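Home | Projects | Reports | Staff | Contact

Setting and Clearing a Place for One
Student project report, Costbridge. Supervisor: Liesbeth Declercq

The project looked at how a small cafe lays out a single meal, and how many trips the person serving has to make. We compared 2 ways of working. In the first, everything goes straight onto the table one piece at a time. In the second, the plate and cutlery are put together on a tray and the tray is carried out.

We started in May with a visit to Farina, a lunch place that serves on trays, and then did our own trials. Each of us laid and cleared the same meal 5 times with each method. We wrote down the trips and any item we forgot. Drinks were left out to keep the count simple.

The tray method needed fewer trips for all of us. Most mistakes were forgotten cutlery, and they came up in both methods. We had expected the tray to fix this and it did not. Clearing went faster than laying, mainly when the fork was left on the plate. 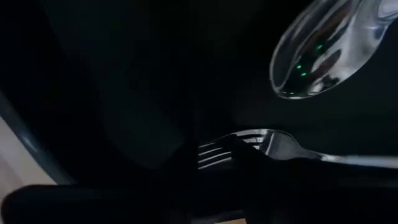
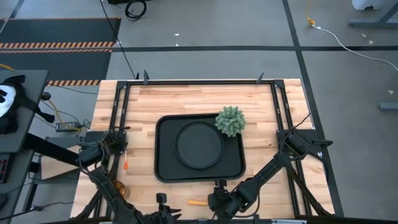
Tray size was the part we changed our minds about. At first we wanted the smallest tray that would hold a plate. With the round black plate left of center, as on the black tray on the butcher-block table, there is a narrower space at the right for cutlery, and we would keep that space. A plant is better placed on the table. In the second picture it sits on the corner of the tray and overlaps the rim, so it could tip when the tray is lifted. Our written layout now has 4 steps: tray, plate, cutlery, check. We did not test it with two trays at once.

Related reports
Shelf Labels at the Grivgate Store
Podow Lunch Boxes: Packing Order
Washing Up by Hand in a Shared Kitchen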